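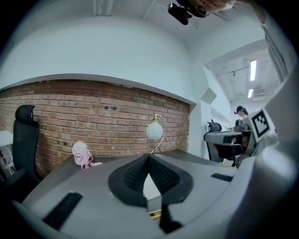
Do I need to have packed boxes for a living before, Mwanahawa Masanja wanted to know when I first mentioned this, and will I be standing the whole time? No and no! If you've ever wrapped a birthday present for a fussy aunt you have the right hands for it, and there's a black office chair with a mesh back that you can roll up to the table whenever you like. (Mwanahawa can't do mornings, sadly, so the spot is still open.)

So, hello! I'm Bláthnaid Madigan and I run Zamani, a small mail-order shop for desk things. Lamps, little plush creatures, pen pots, trays, notebooks that are too pretty to write in. I'm looking for two people to help me in the packing room at Brumley, starting in July, and I'd love at least one of you to stay on into the fall when it gets silly.

It's eight hours a week each, split over two mornings, and we can work out between us which ones. I start at 9 with coffee. The orders get printed, I read them out (badly, my glasses are never on my face) and then we pick, check, wrap and box until lunch. On a quiet morning that's a handful of parcels and a lot of talking. In the run-up to the holidays we've had up to 117 in one go, and yes, my mother was taping boxes by the end of it.

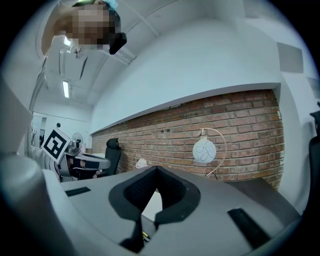
A fair bit of the job is opening things as well as closing them. Stock comes in from all over in boxes inside boxes, and every single item has to come out, get looked over and go onto the right shelf. You'll be using a utility knife for this, so please be somebody who puts the blade away when you set it down. I'm relaxed about most things — music, snacks, what you wear — but I'm a terrible nag about blades.

Lamps are the tricky ones. The globe shades get wrapped on their own, the cord gets coiled and tied, and the base goes in the bottom of the box. Simão Pacheco taught me his way of doing it and I'll teach you, and I fully expect you to break one. I've broken plenty. The plush is the opposite, you can't hurt it, you just have to keep the straps and legs from getting caught under the tape.

Then there's the tidying! The table has to be clear at the end of every morning. Scraps in the bin, cardboard flattened and taken down, tape and pens back in the drawer. I like coming in to the brick wall and a clean dark tabletop with a lamp on it and nothing to apologize to.

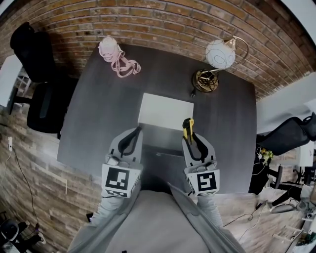 What else should I tell you? You need to be able to carry a medium-sized box up one flight of stairs. You need to be able to read an address label and notice when the zip code looks funny. Good English is handy but it doesn't have to be perfect, and neither does your handwriting. Students, retired people, parents with a gap in the morning, all very welcome. Pay is hourly and goes out at the end of each month, and the first morning is a paid tryout so we can both see if we like it.

There's street parking if you get here before 9, and the bus stops right outside. Come in through the side door and press 2121 on the buzzer — hold it down longer than feels polite.

To apply, drop a note through the Zamani mailbox or call the shop and ask for me or Shabani Kashindye. A few lines about yourself is plenty, no résumé needed. Tell us which mornings you could do, when you could start, and whether you take milk in your coffee.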